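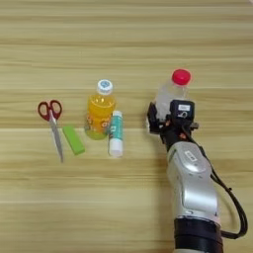
Samira Daher arrives at the Calton with a thermos under one arm and a box of programs under the other, and before we have sat down she has told me which seats to avoid (the left end of row F, where there's a pillar), who makes the best coffee within walking distance, and that I really must see the Slovak short on the opening night, because she cried at it twice and she is not, she says, a crier.

She has directed the Nideo Film Days since the second year, when the whole thing fit into one long weekend and the audience mostly consisted of people who had worked on the films. This March it runs for 17 days, with 40 features and shorts programs, and for the first time there will be screenings outside the city, in a converted feed store in Assefa that seats fewer people than a school bus.

"I love that room," she says. "It smells a little of oats still. You bring a blanket if you're smart. We showed something there as a test last fall, a black-and-white picture with hardly any talking in it, and I was sure we'd lose them by the half hour. They stayed for the whole thing and then they stayed for an hour after that, arguing about the ending. I had to drive home in the dark with my ears ringing."

The festival has always leaned toward films from small countries and small towns, and I ask whether that was a plan or a habit. She thinks about it for a good while, pouring tea for both of us.

"It was what we could get, at first. If you have no money you write to the people who also have no money. I wrote to Radek Slanina when he had made exactly one film, and he wrote back within the day, and the letter was four pages long. Four pages! He told me about his grandmother's orchard. He asked what kind of projector we had. I thought, all right, these are the people I want to spend my year writing to."

Slanina is back this spring with his third feature, "The Weighing Shed," and he joins us halfway through the tea, having walked up from the train with a suitcase that has lost a wheel. He is a tall man who folds himself into chairs. The film is set over a single apple harvest and follows two brothers who have not spoken in years and who have to share a truck. I tell him I had expected something grim and had laughed a great deal.

"Good," he says. "My brother and I did not speak for a while, and from outside I think it was very funny. You would say to your mother, please tell him to pass the salt, and he is sitting right there with the salt. I wanted that in the film. We shot the salt scene on the first day, and it was terrible, and we shot it again on the last day, and that is the one you saw."

He had a crew of nine and an orchard that belonged to a cousin. The cousin had one condition, which was that all the apples had to be picked by the end of the shoot, whether or not they were on camera. "So we picked," Slanina says. "The sound recordist was the fastest. I was the slowest. There is a shot near the end where everybody looks so tired, and people ask me how I worked with the actors to get it. I tell them I gave the actors ladders."

The weighing shed of the title is a real one, and he is fond of it in the way other directors are fond of a leading lady. The scale inside goes up to 1000 kilos and had not been checked in a very long time. In the story the brothers argue over whether it reads heavy. During the shoot, Slanina says, half the crew took sides in the same argument, and his camera operator, Emil Stöckli, brought a sack of cement from home to settle it.

Did it settle it?

"No, because then we argued about the cement."

Stöckli has his own film in the program this year, which is how these things tend to go at Nideo, where the person carrying the lights one spring is taking questions from the stage the next. His is a documentary called "Low Water," filmed along a river path over three summers, and he made it nearly alone. I reach him by phone in the evening, at his kitchen table, with a dishwasher running behind him that he apologizes for several times and never turns off.

"I didn't mean to make a film," he says. "I was walking there because my knee was bad and the doctor wanted me to walk. I had the small camera with me, and there was a man who was always fishing in the same place, and one day I asked if I could film his hands. He said yes, but only the hands. So for the first summer I have only hands. By the second summer he was telling me when the light was good."

The fisherman's face does appear in the end, close to the last reel, and I won't say how. Stöckli is pleased that it surprised me. He is less pleased with the sound in the middle section, which he has re-done more times than he'd like to admit, and he spends a happy ten minutes explaining to me the difference between water over stones and water over gravel. I'm afraid I kept only part of it. What I did keep is that he recorded the river at five in the morning, before the traffic on the bridge, sitting on an upturned bucket with a coat over his head.

His editor was Ada Cirillo, and he insists I talk to her too. "She'll tell you what the film is about," he says. "I was only there."

Cirillo laughs when I pass this on. She has cut three of the films in this year's program, and she works out of a back bedroom with a view of somebody else's washing line – a good view for an editor, she says, since it changes slowly and asks nothing of you. She got her start at Nitard, a small post-production house that did mostly regional commercials, and she speaks of it with real affection.

"Carpet showrooms, mattress sales, a great many sofas," she says. "You learn everything from a sofa commercial. You have twenty seconds and a sofa. When does the person sit down? If they sit too early there's nothing left to look at, and if they sit too late you feel sorry for them. I still think that way. In Emil's film the whole middle is about when the man is going to cast his line. I moved that cut back and forth for a week."

She has strong opinions about length, and she shares them generously. She thinks most films could lose their first scene. She thinks her own favorite film is too long, and she wouldn't touch a second of it. When Stöckli first sent her his footage she watched all of it in order, wearing headphones, with a notebook on her knee, and she filled the notebook and then started on the backs of envelopes.

"He'd call and ask what I thought, and I'd say, I'm still in the first June, leave me alone. You can't skip ahead. If I get bored I have to know where I got bored. The audience only gets bored once, but I have to be bored over and over in the same place until I understand it."

The one period piece in the lineup, and the one Daher is most nervous about, is Reto Sutter's "The Bell Founder," set in 1592 in a valley town that is waiting for a bell and has run out of patience and copper. It opens the festival at the Calton. Sutter came to film from the theater, and he rehearsed his cast for five weeks in a gymnasium with the floor plan of the foundry marked out in tape.

"They knew it so well they could do it with their eyes closed, and one afternoon I made them do it with their eyes closed," he tells me. He has come in to check the projection and is speaking in a whisper, though the hall has no one in it besides the three of us. "Then we got to the real building and the door was on the other side. I had measured it wrong. So we taped it again, and they learned it again, and I bought everybody dinner."

He worries about the language. The characters speak plainly, with no thees and thous, and he has already had one cross letter about it from someone who read an early notice. Daher pats his arm. She has had cross letters about everything, she says, including the chairs.

Before I go she walks me to the back of the hall and up the narrow stairs to the booth, because she wants me to see the wall where every visiting director has signed their name in pencil. Some of the early ones have nearly rubbed away where people lean. Slanina's is there from his first visit, very small, near the light switch. He says he wasn't sure he was allowed.

I ask her what she'll be doing on the opening night, and she says she'll be standing at the side door as always, as she has never once managed to sit through an opening film. She watches the faces for a while, then goes out and walks around the block, then comes back in for the end.

"Last year I went around twice," she says. "It was a long one. A lovely one, but long. You should have heard Ada on the subject."

Tickets for the Calton screenings are sold at the door and at the box office from noon. For the Assefa nights it is best to reserve ahead, and Samira asks me to mention the blankets again.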